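Projekt Shemweta – Galerie der Robotik-AG

Die Robotik-AG arbeitet seit May an der Aufgabe »Schlafzimmer aufräumen«. Ein zweiarmiger Roboter soll in der Simulation Schubladen öffnen, Gegenstände hineinlegen und die Schubladen wieder schließen. Die Leitung hat Hamisi Mwakyusa. Gerechnet wird auf den Rechnern im Labor Flesar, je Gruppe stehen dort pro Termin 60 Minuten zur Verfügung.

Stand der Seite: 31/08/2020. Weitere Bilder folgen nach dem Wettbewerb.

Jede Gruppe steuert den Roboter zuerst von Hand und zeichnet die Bewegungen auf. Erst danach wird mit den Aufzeichnungen trainiert. Pro Aufgabe brauchen wir 300 Durchläufe, davon sind bei den Schubladen fast alle fertig. Die Farben von Wänden, Boden und Möbeln wechseln von Durchlauf zu Durchlauf, damit sich das Programm nicht an ein bestimmtes Zimmer gewöhnt. 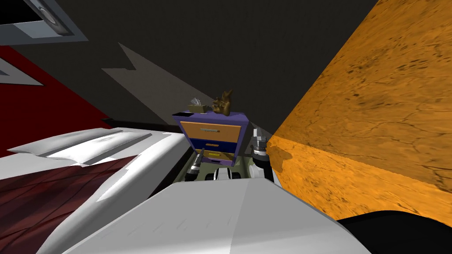 Am meisten Arbeit macht der Abstand zum Möbelstück. Steht der Roboter zu nah, stößt der Unterarm an die Front, steht er zu weit weg, rutschen die Finger vom Griff. Gruppe Zekden hat dafür eine Startposition festgelegt, die inzwischen alle übernommen haben. Die Höhe der Schublade wird weiterhin von Hand eingetragen.

Die unteren Schubladen sind schwieriger als die oberen, weil der Roboter den Oberkörper absenken muss und sich der Blickwinkel der Kamera dabei ändert. Ein Durchlauf wird nach 20 Sekunden ohne Bewegung abgebrochen und nicht gewertet. Gegenstände auf dem Möbel müssen stehen bleiben – wer etwas umstößt, bekommt Punktabzug.

Beim Wettbewerb Folelora treten wir mit zwei Gruppen an. Gewertet werden dort 6 Aufgaben, vier davon haben wir schon geübt. Offen sind noch das Bettenmachen und das Schließen der Schranktür. Wer in der AG mitmachen möchte, braucht Grundkenntnisse in Python und meldet sich bei Hamisi Mwakyusa im Labor.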